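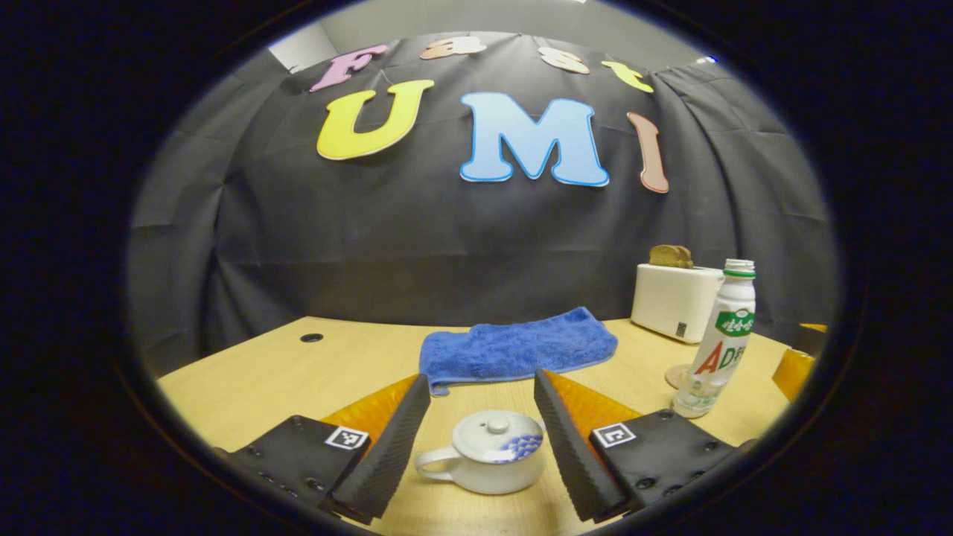 Theda Wunderlich
Documentation Editor, Visto Home Cinema

Section 4: Adding Older Films to Your Visto Library

Follow these steps to add a film from a disc or file that Visto does not recognize by itself. Titles released before sound, and films remade under the same name, usually need to be entered by hand.

Before you start
Connect the library drive and wait for the status light on the player to stop blinking. You need 90 GB free on the drive.

1. From the Home menu, open Library, then Add Title.

2. Choose Disc or File. If you choose File, go to the folder and select the film. Files split into parts must be selected together.

3. Type the film's name and press Search. Visto lists every version it knows, oldest first.

4. Check the director and running time against the disc case. Select the version that matches and press OK.

5. If no version matches, select Enter by Hand. Fill in Title, Year, Director and Running Time. The Cast field can be left blank.

Note: The Title field holds 459 characters, including spaces. Anything longer is dropped when you save.

6. Under Picture Shape, select Original. Do not select Fill for films made in the old square shape. Fill removes the top and bottom of the picture.

7. Under Sound, select Mono for early sound films. For silent films with a recorded score, select Stereo.

8. Press Save. The title appears under Recently Added.

Caution: Do not unplug the drive while Saving is on the screen. The library index can be damaged and will have to be rebuilt (see Rebuilding the Index).

Linking two versions
To keep an original and its remake side by side, open the first title, press Options, select Link Version and pick the second. Each keeps its own notes and rating. Linked titles share one tile in the Library view. Press the right arrow to switch between them.

Note: A library can hold 2997 titles. Linked versions are counted separately.

If a title does not appear
Press Options and select Refresh. If it is still missing, check that Hide Unwatched is off. Error 4 means the file is in a format the player cannot read.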